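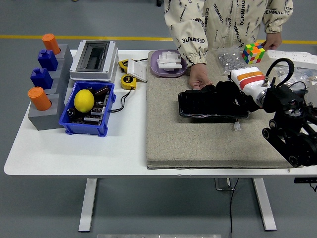

Photo: Chunhua Wei

Wornoveck Adult Evening Classes
Progress report to the Griffiths Fund, Aug 3, 2019

Enrollment for the spring term closed at 297, up from the winter term. Reading and basic math filled first. The Moller Street site ran five evenings a week and Rorno ran four. Rorno lost its Thursday math group in the last month when the teacher moved away, and those students were offered places at Moller Street. Most took them.

Spending is within budget except for bus passes. We bought 100 and had to order more before the term ended. We ask to move the unspent printing money to cover this.

Still open: a math teacher for Rorno, and the lease there, which runs out in November. The landlord has not sent new terms.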